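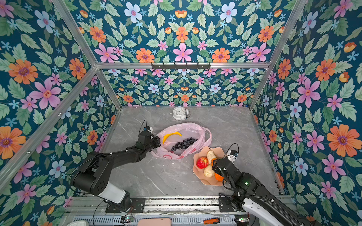
According to her, people who say they hate wallpaper have usually only met it at the removal stage, on a ladder, with a steamer dripping down one sleeve. She thinks this is a bit like judging weddings by the drive home.

She has hung paper in and near Edalwood for 35 years, and asked me to leave her name out of this on the grounds that she already has more work than she wants. We talked in her kitchen, which is painted white. I raised this early on.

"Plumbers have dripping taps," she said, and put the kettle on.

Her start was unromantic. She answered a card in the window of Hjaltadóttir, the decorating shop that used to be beside the post office, thinking the job was behind the counter. It was on a plank between two trestles in a stairwell, holding the bottom end of a drop while a man at the top end swore at a skirting board.

"I was told I had good hands," she said. "I think I was just shorter and cheaper."

She stayed eight years and left with a pasting table, a plumb bob and strong views on lining paper. The shop closed soon after. It was the nineties, everyone had discovered magnolia, and for a while she took in curtain alterations and kept the pasting table in the shed under a tarp.

When did it pick up again?

"When people got sick of living inside an envelope."

The turning point, by her reckoning, was the Brusidmont, a small hotel up the valley that wanted every bedroom papered before the September bookings came in. There were 20 bedrooms and no two had a square corner. She did them with one helper and a radio that got one station. Guests went home and started ringing up, wanting their own bedroom to look like the one they'd slept badly in.
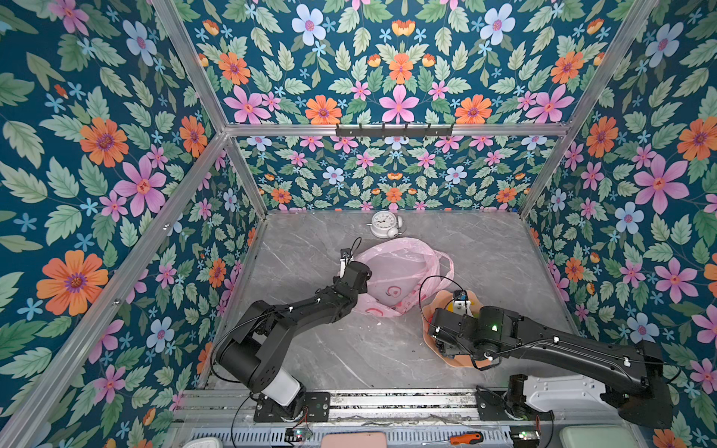 Daisies and serrated leaves on dark teal, overhead as well as on the walls.

Big flowers are what they ask for now. She doesn't mind them, though she'd like it understood that a big flower has a big repeat, and a big repeat means waste. Customers buy exactly the number of rolls the website tells them to and then look wounded when she asks for another two. She once had a couple stop speaking over a missing half peony behind a wardrobe. She finished the room in silence and was paid in silence.

"Buy the extra roll," she said. "Then hide it from yourself, or you'll line drawers with it and need it the week after."

She gets the same three worries on most first visits. Will it date? Yes, and so will you. Will it make the room smaller? The room is the size it is. Can I do it myself? She takes longer over that one. A plain paper on a plain wall, with a free weekend and no spectators, she thinks most people can manage. A stairwell she wouldn't wish on them, and as for a ceiling, she'd want to know what they were being punished for.

The dearest job she has ever done was a dining room in a hand-printed paper that cost the owners $3,000 before she'd opened her toolbox. She didn't sleep the night before. It went up beautifully, and they sold the house that winter to people who painted over it.

Did that hurt?

"I'd cashed the cheque."

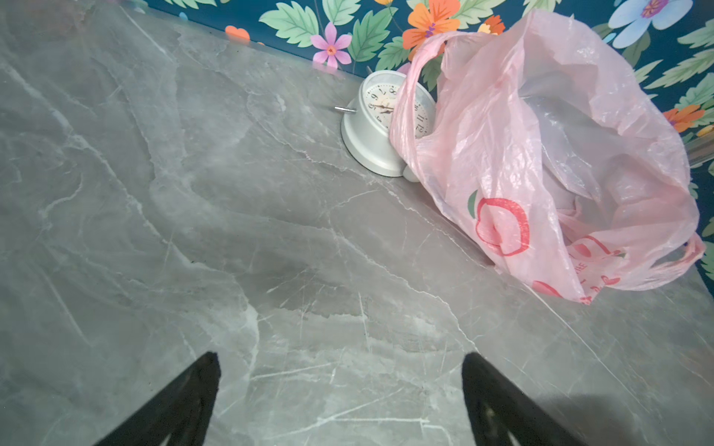
On paste, and other arguments

I had been warned not to bring up paste. She uses Astine, has always used Astine, and buys it by the tub from a supplier she declined to share. The ready-mixed stuff from the hardware chains she described in a way I can't print. Her main complaint is that people slap it on and hang the paper straight away, when most traditional papers want to be folded and left to soak first. Skip the wait and the paper goes on stretching once it's up, and you get bubbles, and then you ring her.

She'll go back for a bubble. She won't go back for a seam that can only be seen at four in the afternoon by someone lying on the floor - she's been asked.

Retirement comes up every so often, mostly from her knees. There's a young hanger in the next town she sends the stairwells to. She has kept the hotels and the awkward bathrooms, and the tea was cold by the time she'd finished telling me about one of those, which had a round window and a sloping ceiling and an owner who wanted stripes.

I asked whether she'd ever paper the kitchen. She looked at it for a while and said the wall by the fridge was out of plumb.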